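Labeling Grasp Contacts in Two-Gripper Kitchen Demonstrations
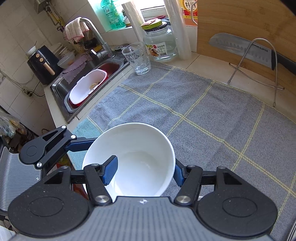

A two-gripper hold on a white bowl, one blue pad inside the rim and two on the outside wall.

By Ekaette Briggs, Luvard manipulation group
January 1, 2024

This page explains how we label contacts in bimanual demonstrations recorded with hand-held grippers, and how to turn those labels into a training signal for a grasp policy. It covers the method we call Treluvetti. You need a set of synchronized wrist recordings, the gripper width signal for each hand, and a way to step through video one image at a time. No force sensors are needed.

The method came out of a problem with bowls. Our first policies learned from gripper pose and gripper width alone. They did fine on boxes and bottles. On open vessels they often closed both fingers outside the rim, pushed the bowl across the counter, and then carried on with the task as if they had it. The demonstrations were good. The policy just had no way to tell which side of a wall a finger was supposed to be on.

What you label

Each fingertip pad gets one of four contact states at every labeled instant:

free -- the pad touches nothing
outer -- the pad touches the outside of an object
inner -- the pad is on the inside of a hollow object
support -- the pad is under an object and carries weight

Both grippers are labeled separately, so a two-gripper recording has four pad tracks. We name them L1, L2, R1 and R2. The L and R refer to the demonstrator's hands and come from the recording channel. Do not assign them from where a gripper happens to show up in the view.

Take the bowl hold at the top of the page. The larger gripper pinches the wall, with its left pad inside the rim (inner) and its right pad near the outer right wall (outer). The second gripper has a pad meeting the upper-left outside of the bowl, and that pad is outer too. If you can't find the other pad of a gripper, mark it unknown and move on. Unknown pads are masked out in training and do no harm. Guessed pads do.

Step 1. Line up the two recordings

Load both wrist videos and both width signals into the same timeline. We use a sharp close-and-open of each gripper at the start of a session as the sync mark. Find the first full close in the width signal and match it to the first image where the pads meet. Do this for each hand.

Check the match again at the end of the session. If the end is off by more than one image, stretch the width signal to fit. If it is off by more than 3 images, throw the session out. We tried to rescue a few of these and the labels were never good enough to use.

Step 2. Cut the recording into segments

A segment starts when either width signal changes direction and ends at the next change. Most household tasks cut up well this way. Picking up a bowl, tilting it and setting it down gives you an approach, a close, a hold and a release.

Long holds need one extra cut. Bowls get tilted and turned during a hold, and a second gripper may come in to steady them. Add a cut wherever the second gripper makes or breaks contact, even if its width does not change. A pad can push on a bowl without the gripper closing at all, and the width signal will show nothing.

Step 3. Label the middle of each segment first

Go to the middle image of the segment and set all four pads. Then work outward in both directions until something changes. This is faster than going from the start, and the middle of a hold is usually the clearest view you will get.

Rodrigo Bragança timed both orders on the same 54 recordings. Working from the middle was quicker for every labeler, and the labels from different people agreed better.

Colored pads help a lot in this step. Ours are blue, and against a white bowl the edge of the pad is easy to follow. On dark pans the shadow between pad and wall is hard to see, so turn up the brightness in the labeling tool before you decide.

Step 4. Decide inner or outer by the rim

Use the rim as the test. Follow it toward the pad. If the pad passes in front of the far part of the wall and the rim runs behind it, look at the images just before the close to see which way the finger came in. A finger that came down over the opening is inner. A finger that came in from the side is outer.

Three cases come up again and again:

Tilted bowls. When the mouth faces the camera, both pads may look as if they overlap the interior. Go back to the approach. Do not label from the tilted image alone.

Handles. A pad through the loop of a mug handle is outer. It is touching the outside of the mug, even though it is inside a loop. We changed our minds on this twice, and older Illside recordings use the other rule. Convert them before mixing.

Clear objects. Glass jars and glass mugs show a pad through the wall. Label these from the width signal and the approach, and have a second person check them.

Step 5. Leave the clutter alone

We record on working kitchen counters, with cloths, jars, cutting boards and whatever else is out. Labelers new to the job want to tag all of it. Don't. Only label an object once a pad touches it. The policy sees the background in the images anyway, and the contact labels should say nothing about it.

Cloths are the exception. If a pad presses on a cloth under the object, mark the pad outer and set the cloth flag. Patterned cloths also shift a little when a bowl is dragged, and the pattern makes that shift easy to spot. A shift in the cloth during an approach is a good sign that contact started earlier than you thought.

Step 6. Check agreement

Give 70 segments to two labelers who have not seen each other's work. Compare them pad by pad. Count an image as agreed if both labels match, and allow one image of slack on each side of a change.

Most disagreement will be at the start and end of contact, and that is fine. Disagreement in the middle of a hold is not fine. Go through each of those with both labelers in the room and write down what was decided. Albertina Fonseca keeps our list, and new labelers read it before they start. If a rule on the list has been overturned, leave the old text in with a note so people can see why older labels look different.

Step 7. Add the labels to training

We train the policy to predict gripper motion and width as before, and add a small head that predicts the contact state of each pad a short time ahead. The head has its own loss. Unknown pads are masked.

Start with a low weight on the contact loss and raise it over the first part of training. With a high weight from the start, the network learned contact states early and then was slow to learn motion. Mohit Chauhan also tried feeding the predicted states back in as an input. It looked good on recorded data and poor on the arm, where one wrong state led to more wrong states. We took it out.

Balance the batches by contact state. Free and outer make up most of any recording, and inner is rare unless you collect a lot of bowls and cups. Without balancing, the head calls nearly everything outer and still gets a low loss.

What changed in our tests

With the contact head, the policy put one finger inside the rim on open bowls far more often, and the double-outside close that started all this became uncommon. Two-gripper holds improved too. The second arm waited for the first to finish its pinch before coming in -- something the demonstrators do but that the old policy ignored.

Boxes and bottles stayed the same. Thin plates got slightly worse. We think the four states do not describe a plate well: a finger on top of a plate is neither inside nor outside in any useful sense, and our labelers split on it. Annunziata Barbieri is testing a fifth state for flat rims, and we plan to relabel the plate recordings in July if it holds up.

Common problems

The contact head flickers between free and outer during the approach.
Your sync is probably off. Go back to Step 1 and check the end of the session.

Inner labels appear on solid objects.
Look at whether the object has a lid. A closed jar is solid for our purposes, and nothing on it can be inner. Set the lid flag and the tool will block the label.

Labels look right but the arm still pushes bowls.
Check the mix of bowl sizes. Ours failed on deep bowls until we added some to the set. In deep bowls the finger has to go in farther before it closes, and the policy had only seen shallow ones.

One gripper hides the other for a long stretch.
Switch to the other wrist view. If neither view shows the pad, mark it unknown for that stretch. Do not fill the gap from the labels on either side unless the gap is 3 images or shorter.

Files

The label format is one text file per recording, with one line per change and the four pad states on each line. The converter for older recordings is in the Bastos folder along with the labeling tool. Run the converter on a copy, as it writes over its input.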